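The Patience of Cubes

By Amnuay Chantharasri

I have now been to an open day at which grown adults applauded a cube. I was one of them. I would like to say I clapped ironically, but my hands were over my head at the time.

The occasion was the midweek public session at Matar, which occupies a former flooring showroom on the industrial side of Wollham, between a tyre place and a bakery that closes before anyone from the tyre place has had lunch. The sign-up page promised "the future of work, up close," along with free parking. There were 716 names on the waiting list, according to the young man who gave me my lanyard, and I believe him, because the parking was full and I left my car outside the bakery.

We were given safety glasses and a biscuit. We were asked not to lean on anything. Then we were led past a glass-walled meeting room, in which several people were visibly not having the future of work, and into the lab.

I should declare my bias. I spent most of my twenties in a parcel depot, where I picked things up and put them in other things for a living, and I have been told ever since, by one expert after another, that a machine was about to do it instead. I have heard this prediction so often that I've grown fond of it. It's like an uncle who is always about to sell the boat.

So I had come to see my replacement, and I had come prepared to be insulted.

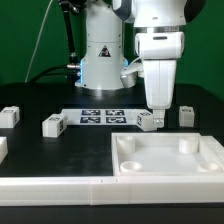
My complaint about robot demonstrations has always been that they are edited. On a screen, the arm whips about to a drum track and everything lands where it should. In person, there is no drum track, and you get to find out how long a job takes. I stood there long enough to finish the biscuit and regret not taking a second. The fingers came down beside a cube, just off the sheet with the black square markers on it, and hung there over the table while we all leaned forward a little, having been told not to. I know that pause. I did it myself in my first week at the depot, with a supervisor behind me and a box marked fragile in front. It is the pause of somebody who would rather be slow than be spoken to.

Then it closed on the cube and lifted it, and that was when we clapped.

The engineer running our group, a cheerful woman with a Holovko sticker on her laptop, told us the task had been attempted 2476 times since August. A man in a very good coat asked how many of those had worked. She said it depended what you meant by worked. I've sat through annual general meetings with less candour, and I liked her enormously from that point on.

The man in the coat turned out to be from Bruvetti, who make benchtops, and he wanted to know when he could have one. He didn't want to know what it did. He had seen it lift a cube, and in his mind it was already out the back of his factory, lifting benchtops. I don't blame him. He's been promised the same boat I have. But it struck me that of everyone in the room he was the least curious about the thing he proposed to buy, and he's the one whose decision will turn up in somebody's roster.

That's my real quarrel with how we talk about automation in this country. The people who build the machines are mostly modest about them, at least when you catch them on a Wednesday with no slides. The people who did the work could tell you to the minute which parts of it are hard – the wet carton, the label on the wrong side, the thing that is heavier at one end. And the conversation is held almost entirely by a third lot, who have done neither and own a good coat.

I'd make open days like this one compulsory for them. Three hours, no video, one biscuit. Let them watch attempt number whatever-it-is, and let them watch the one after it, when the cube has ended up a bit crooked and the engineer says "hmm" and writes something down. Our group got five attempts, and I found the misses far more informative than the one that earned the applause.

I asked her, on the way out, whether she thought it would have my old job. She asked what the job had been, and I told her, and she thought about it properly.

"Did the boxes come in different sizes?" she said.

They did. She made a face like a mechanic listening to an engine, and offered me another biscuit.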